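Home Blog Workshop notes About Contact

Cardboard desk organisers: what holds and what sags
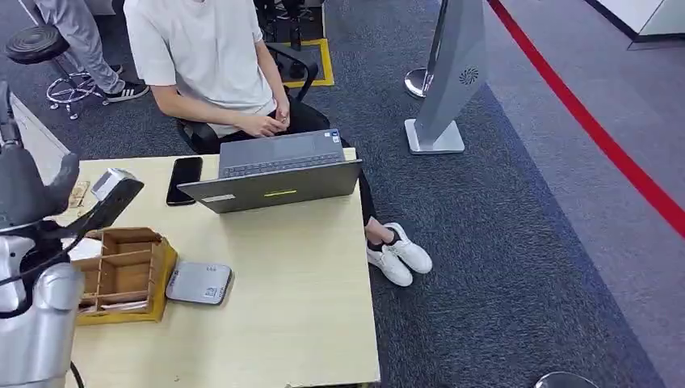 Corrugated board is a reasonable material for desk storage provided the flutes run vertically. A wall cut with the flutes upright takes load along the columns. Turn the same piece through ninety degrees and it folds at the first knock. I got this wrong on my first attempt in May and the front wall bowed within a fortnight, under nothing heavier than envelopes and a stapler.

The layout I have settled on is a set of rectangular compartments made from dividers that slot into each other. Each divider is cut halfway through its height, one from the top and one from the bottom, so the pieces cross and lock. The slot should be the thickness of the board and no more. Mine is nominally 4 mm and I cut at 4 mm. A looser slot lets the grid lean, and once it leans the corners start to wear.

Glue is needed only where the grid meets the outer wall. I use ordinary PVA, a thin bead, clamped with clothes pegs and left overnight. Hina Gondal prefers gummed paper tape on the inside corners and her joints are neater than mine, though they take longer.

The base is the weak point. Cardboard sitting directly on a desk picks up whatever is spilt there, and coffee travels up the flutes surprisingly quickly. A shallow tray or a frame underneath solves this. It also stops the thing sliding when you pull out a sheet of paper one-handed.

On compartment sizes, I would make the front ones low and the rear ones tall. Loose paper goes at the front, where it can stick out and be seen. Paper filed at the back of my desk stays there until the next clear-out – the Tironstead invoice, number 516, spent most of the spring behind a box of 300 index cards.

Position matters more than I expected. With a laptop open, the organiser wants to be off to one side and clear of the hinge, and the phone needs its own patch of desk. I tried a phone slot in an earlier version and removed it. The cable had nowhere to go, and I kept dropping receipts into it.

Desk surface is worth a mention too. Pale laminate wipes down easily but shows pencil marks and glue. Do the cutting elsewhere, on a mat, with a fresh blade. I snap a new section after every 12 cuts or so many metres of board, whichever I notice first.

The next one will have a removable centre divider. Parviz Shokri has asked for the cutting plan and I will post it when the slot positions are final.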